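Notes from the July meeting of the Peronwood Letters and Feelings Circle, held in the upstairs room at Orkow, Friday evening. Zuzanna Zieliński kindly took the chair and, as ever, brought far more cake than we could manage.

**1. Last month's talk**

We began by going back to jealousy, which had rather run away with us in June (apologies again to those who missed their bus!). It was agreed that the write-up should be kept to 1000 words, although several members felt that jealousy deserved a good deal more.

**2. Where the word "heart" gets its meaning**

Zuzanna read us a lovely passage from the Pietrzak letters, all 76 of which she has now been through, and asked why we say we lose a heart when we fall in love but only ever break one afterwards. A long and very friendly discussion followed, and we wandered off into first dances and old valentines before coming back to the point.

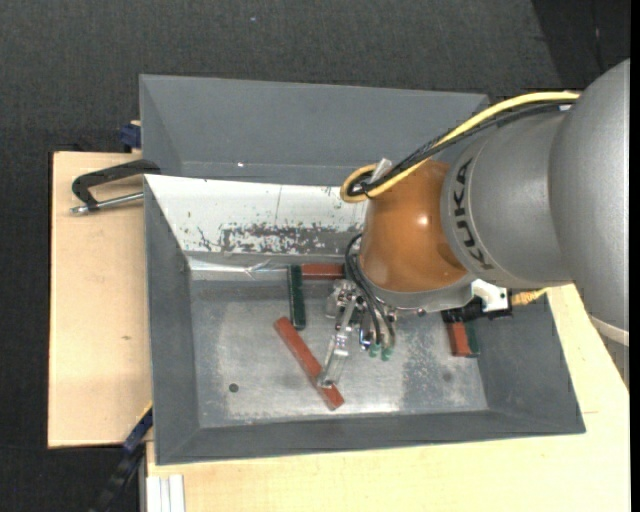
Was it settled whether love and fondness should be treated as the same thing in the booklet?

They will have separate chapters, with fondness coming first, as most of us felt it usually does in life.

**3. The booklet**

Herura will print 100 copies. Members wishing to add a favourite line or a memory of their own should hand it to Zuzanna before the next meeting, in readable handwriting, please.

**4. Next meeting**

The subject will be longing. Doors open at 7 pm and the kettle goes on shortly after.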